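Home | Stories | Poems | Letters | Submit
Last updated: Monday

The Seat at Prallow

By seven in the evening the whole of Prallow knew that the coalition was in trouble, and I was thrilled! I had been a junior press officer for the Allamance Party for exactly one election, and this was the first time anyone had let me hold the keys to the office.

The small partners wanted the mayor's seat. We had 75 councillors, they had two, and without those two we had nothing. Everybody upstairs was shouting. I had the phone on one ear, a cheese roll in my hand and a draft statement that had been rewritten so often it now thanked people for their patience twice.

"Tell them talks are going well," said the deputy leader, coming down the stairs.

"Are they?"

"They've asked for tea."

Tea! I ran for the kettle. You don't ask for tea if you're walking out, or so I told the reporter from Grilport, who wrote it down (I could hear the pencil) and put it on the front page.

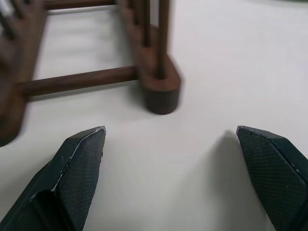 GRILPORT, February

The count at the Mladenović Hall came to 616 votes for their candidate in the by-election, and 90 for ours. Our partners now had three councillors and a great deal more to say for themselves. I stood at the back with my coat on and loved every minute of it. Then the deputy leader found me by the door and asked whether I could still lay my hands on that kettle.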